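This site uses cookies to remember your settings. Accept / Manage

Furnished rental move-in check: Elley building, unit 26
By Sointu Niskanen
5 February 2020

The agent handed me a form with every box already ticked "good." I did my own, and my comments are underneath each item.

Smoke alarm, hallway - PASS, barely. It beeps when pressed. The label says replace after 10 years and the date has been painted over, so I want a new one before anybody sleeps here.

Smoke alarm, bedroom - FAIL. There is a bracket on the ceiling. The form says "present." A bracket is not an alarm.

Carbon monoxide alarm - PASS. Kiani plug-in type, placed near the boiler closet. Test button works.

Outlets - PASS WITH COMMENT. The one left of the sink has a reset button that clicks but doesn't cut the power. I was told this is normal for the Merurmont brand. I doubt it and have asked for that in writing.

Space heater - FAIL. Rated 1000 watts, cord warm after 5 minutes. Unplugged and tagged.

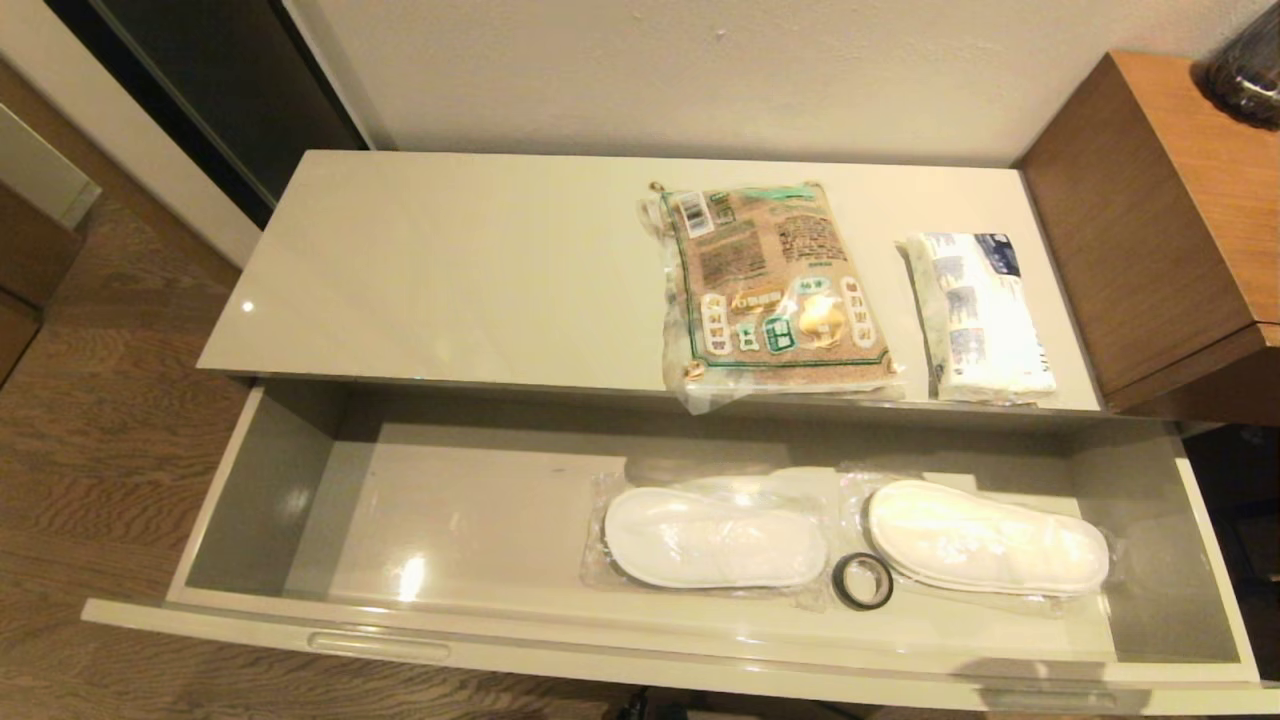

Tall furniture anchored - FAIL. The form claims all of it is strapped. The bookcase moved when I leaned on it, and the strap behind it was screwed into plaster and nothing else. Dressers and drawer units need checking one at a time, with the drawers open, and I don't believe anyone has done that.

Drawer stops - NOT CHECKED by agent. Pull each drawer all the way and see that it holds. Mine to redo next visit.

Windows - PASS. Locks work. The bedroom one sticks in damp weather, according to the last tenant's note.

Hot water - COMMENT. 80 on the boiler dial, whatever that dial means. Dradgate serviced it last, and their sticker has no signature. I'd like to see the invoice.

Exit route - PASS. Back stairs clear, light on a timer that is too short for anyone carrying boxes.

Overall: not signed. I'll sign when the bedroom alarm and the wall straps are in - and I'll pull on the straps first.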